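Home | Syllabus | Handouts | Problem Sets | Contact

We use cookies to remember your settings. Accept / Manage

Service Robotics, Handout 5: Chores as Manipulation Problems
Evelien Schouten
March

1. Scope

The question for this unit is whether a general-purpose machine can do household or shop-floor chores yet. It is badly posed until three things are fixed: the chore, the conditions, and the amount of help allowed. A gripper that folds 93 towels out of a batch of 100 has done well in a paper and poorly in a laundry, where someone must find the other seven.

We use the word "chore" for a task that a person does without training, in a space that was not built for the task, on objects that were not bought with a machine in mind. Palletizing is excluded. Wiping a table, loading a cart and moving a wheelchair are included.

2. Terms

Success rate: completed trials over attempted trials. State the stopping rule. A trial ended by an operator counts as attempted.

Intervention: any human input after the start signal, including a verbal correction or a nudge to the object.

Teleoperated, shared, autonomous: record which applies to each phase of the task. A run can be autonomous in approach and teleoperated in grasp. Do not average across modes.

Reset cost: the time a person spends putting the objects back between trials. It is seldom reported and often exceeds the run time.

3. Shop floor: the Galtovcombe exercise

Students in last year's section timed a tote-moving task at the Galtovcombe teaching lab. The arm ran 200 trials on one tote type under fixed lighting. Performance was steady until the totes were replaced with an older set whose handles had warped. The grasp planner kept choosing the nominal handle position and closed on air. No component had failed. The geometry had moved by less than the width of a finger.

For the write-up, separate perception error from control error. If your log cannot separate them, say so and explain which signal you would add.

4. Household: contact and closed chains

Most domestic objects are light, and payload is rarely the limit. The difficulty lies in objects with their own joints. Doors, drawers, carts and folding furniture constrain the hand once it is attached. Two hands on one rigid object form a closed kinematic chain, and any disagreement between the arms appears as internal force. The object does not need to move for that force to damage a wrist.

Take a wheelchair held by both push handles. The rear wheels roll but resist sideways motion, and the front casters swivel. The casters have a trail, so a change of direction begins with a short transient in which they turn under the frame. A person absorbs this through the elbows without noticing. A position-controlled arm does not, and will fight it.
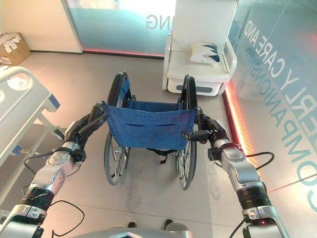

Three control choices follow. The first is to make both arms compliant and let the base supply the motion. This is the usual choice, and it works on level floors. The second is to make one arm stiff and the other soft, which gives a defined reference but pulls the chair toward the stiff side. The third is to control the object frame directly and distribute force between the hands. It requires a usable estimate of the chair's mass and heading, and the mass changes when someone sits down.

An empty chair and an occupied chair should be treated as separate tasks. Results from the first say little about the second. Thresholds, ramps and braking on a slope all scale with the load, and the cost of an error changes from a scuffed wall to an injury.

5. Provisional answer

For a single chore, in a known room, with a person nearby, often yes. For a list of chores in an unfamiliar room, no. The Fladholm and Hulme reports in the reader disagree on where the line falls, mainly over what each counts as an intervention.

6. Before next session

Read the Notcombe notes, section 3. Choose one chore and write its start state, end state and stopping rule on one page. Derive the internal force for a planar two-handed grasp with a heading error between the arms. Show units.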